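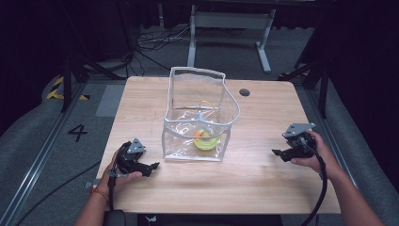 Arkgate is a small independent school for children in kindergarten through grade five. We opened with 11 students in one rented classroom and now have 362 on two floors of the former Drostard building. Many of our families come because a brother, sister or cousin was here first. The day starts at 8:15 with a class meeting, and reading and math take up most of the morning. Kindergarten and first grade work with plain things they can pick up and put away themselves. Older grades move to notebooks and weekly projects.

Our head of school is Kohei Hoshino, who taught fourth grade here for 12 years. Natsumi Imai runs the lower grades and is the person to call about kindergarten places. We have 27 teachers and aides. Class lists and room numbers go home in the last week of summer, and school begins in September, on the day after Labor Day.

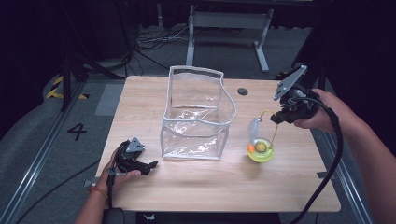 Family events are open to everyone in the household, including grandparents and younger children. The Takeda Reading Night is held in the library each fall, and the Loso Fair fills the gym and the back lot in spring. Lunch is cooked on site and is included in tuition. After-school care runs until 5:45 on all school days except early dismissals.

Applications for next year open on Nov 1, 2017. Forms can be picked up at the front office or mailed to you. Tours are given on Tuesday and Thursday mornings, and children are welcome to come along.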